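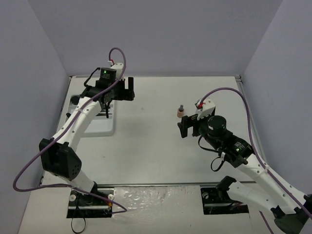

Three-sided work table: keep the lavender-gray or repaint the panels?

Flallska Forums > Workspaces > Tables and Surfaces
22 replies | 2,342 views | Share (4)

mandari_moth
Posted May 2024

Hi all! Second guessing my color choice and I need outside eyes. The tabletop is light gray and I put pale lavender-gray panels on three sides, back, left and right. On the little sample card it read as plain gray. On a whole wall of it, times three, I see PURPLE, and now I can't stop seeing it. I have half a can of Drivex satin white in the closet and I'm this close to repainting. Talk me down or hand me a roller?

porchlight22
Leave it. It's a nice calm color and it goes with the gray top. White panels on three sides will bounce light right in your face. I did a hobby table that way in March and I was squinting at it by lunchtime.

grout_expectations
Going to disagree with porchlight. White is easier to touch up, every store has it, and you never have to match a batch. Try getting the same lavender-gray two years from now when you scuff a corner. Good luck.

mandari_moth
See, the matching thing is what worries me. I threw out the label, of course.

tallbench
I'd change the pad before I changed the walls. White pad on light gray is a tiny difference. If you like being able to spot the edges of things, go darker with it, a medium gray or even a green. I do like the rounded corners, though, mine has square ones and they curl up.

porchlight22
+1 on the pad. A cheap swap, and if you hate it you've lost nothing.

grout_expectations
A green pad next to lavender? No thank you!

tallbench
It's my eyes that have to look at mine, ha.

sawdustandtea
What bulbs are you using? Everybody skips this. I had 4,000K in my sewing room and a gray that looked perfectly normal in the store (Lozano's, they have a decent light box by the counter) went lilac at home. I changed the bulbs and the lilac mostly went away. Try that before you open any paint.

mandari_moth
No idea what they are, they came with the fixture. I'll get up there with the stepladder and look.

hollow_core
Also, did you put any edging on the cutouts in the top? The rectangular ones down at the left and right. I never sealed mine and they got grubby fast. A quick rub with 240 grit and a coat of clear cleaned them right up.

mandari_moth
Ooh, no, I hadn't thought about sealing them. Adding it to the list. OK, plan is bulbs first, then a darker pad (NOT green, sorry tallbench), and the Drivex stays in the closet for now.

grout_expectations
You'll be painting by fall. Save me the rest of the can.

Load more replies

We use cookies to keep you signed in and remember your settings. Accept | Manage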